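Bistberg Interfaith Center – building safety walk-through before the February open weekend

Walked by: Madalena Coelho, with Ilir Dervishi for the upstairs half
Copy to: Cormac Conneely (bookings), Tiago Simões (kitchen), all host groups
Key: OK / FIX / ASK. Comments after each line. Sorry for the shorthand, did this between two services.

ENTRANCE AND STEPS

Front doors open fully, both leaves – OK
Left one sticks at the bottom. Give it a shove. It was planed last winter and swelled right back.

Handrail, both sides – FIX
Right-hand rail moves at the second bracket. Longer screws or a new plug, Ilir to look. Needs doing before the open weekend, we get a lot of older visitors from the Romaniuk Street chapel.

Ramp clear – FIX
Sandwich board parked on it again. Please put the board on the grass side. I moved it, it will be back.

Shoe racks – OK
But the overflow shoes end up across the doorway on Saturday. Need a second rack or a strip of carpet to one side with a sign. People coming out in a hurry will trip.

Outside light on timer – ASK
Came on at 4, fine for now, wrong by spring. Who has the timer instructions?

MAIN HALL

Posted occupancy – OK
Sign says 100 seated. Sign is now behind the banner for the harvest prayers. Move the banner, not the sign.

Aisles – FIX
Chairs set out too tight on the window side. Could not get a wheelchair past row four. Whoever sets up, please leave the middle aisle and BOTH side aisles. The Quaker circle layout is fine, plenty of space.

Candles – FIX
Two groups using open candles on cloth. Needs a metal tray under every one, trays are in the cupboard marked Surna (old supplier box, ignore the name). Nobody leaves the hall with a flame going, even for five minutes. Same for incense. Sand bowl was full of stubs and matchsticks, emptied it.

Smoke detectors – OK
All 3 tested, all loud. If you are burning incense do NOT bag the detector. Found a shower cap on the one over the stage. Open the high windows instead, pole is by the piano.

Extension leads – FIX
One running under the prayer rugs to the sound desk. Not allowed, sorry. Run it round the wall and tape it. There's a good roll of tape in the office, top drawer.

Stage edge – OK
White tape still visible. Will want redoing by summer. 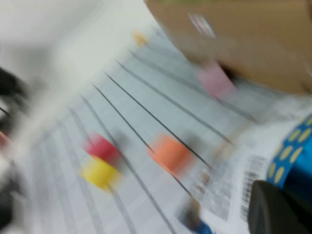

Projector cable – FIX
Same complaint as the extension lead really. It hangs at head height from the balcony when the film group uses it. Cormac says there's a longer one in the Tomiser case, which I couldn't find. Please look.

Radiators – OK
Covers on. Third one along gets very hot, keep the toddlers' corner away from it.

KITCHEN

Fire blanket on hook – OK
Extinguisher – FIX
Pin is in, but the service tag has expired. Tiago has called, waiting for a date. The one in the hallway is in date, so that's the one to grab for now. Not on a fat fire though, use the blanket.

Gas shut-off labeled – OK
Label is in English only. Could we have it in Portuguese and Albanian as well, half the Saturday cooks would thank us. Ilir and Tiago can do the wording between them.

Separate shelves (halal, kosher, vegetarian) – ASK
Not strictly a saftey item but it came up. Shelves labeled, knives not. Colored handles? Madalena Neves has a price. Host groups to agree before she orders.

Allergy sheet – FIX
Old one still up from the autumn lunch. Take down, write a fresh one per event. Every dish, even the bread.

Water boiler – OK
Drips a bit. Bowl under it, floor mopped.

UPSTAIRS (Ilir's half, his notes typed up by me)

Stairs – OK
Carpet tight. Bulb out on the turn, replaced while we were there.

Quiet room – OK
Door must not be locked from inside during events. Bolt has been taken off. Some people will be unhappy about this, there's an "in use" slider on order.

Library – FIX
Tall case by the window is not fixed to the wall. Heavy commentaries all on the top shelf, of course. Move them down and bracket the case. Until then no children's story hour in there, use the side room.

Side room – OK
Max 16 people. Please stick to it. Scripture study had them standing in the door last month and the door is the fire route.

Back stairs / second exit – FIX
Stacked folding tables at the bottom. This is the one that worries me most. That exit has to be clear from the minute the doors open. Tables go in the shed, the key is in the office.

OPEN WEEKEND EXTRAS

Stewards – ASK
Need one on each exit, vests on. So far only the front is covered. Names to Cormac please.

Flyers – ASK
Cormac has had 1000 printed. The boxes are in the boiler room. They can't stay in the boiler room. Office floor, under the window.

Head count at the door – ASK
Clicker is missing. If it's in your bag, bring it back, no questions.

First aid box – FIX
Short on burn dressings and large plasters. Eyewash out of date. List is taped inside the lid, Tiago doing a pharmacy run.

Assembly point – OK
Far side of the parking lot by the big tree. Announce it at the start of each service, each group in its own language is fine, just say it.

Recheck of all the FIX items on Saturday, 8 am, before setup. Ilir has the ladder. If you've done one of yours, intial it on the paper copy by the office door.

M.C.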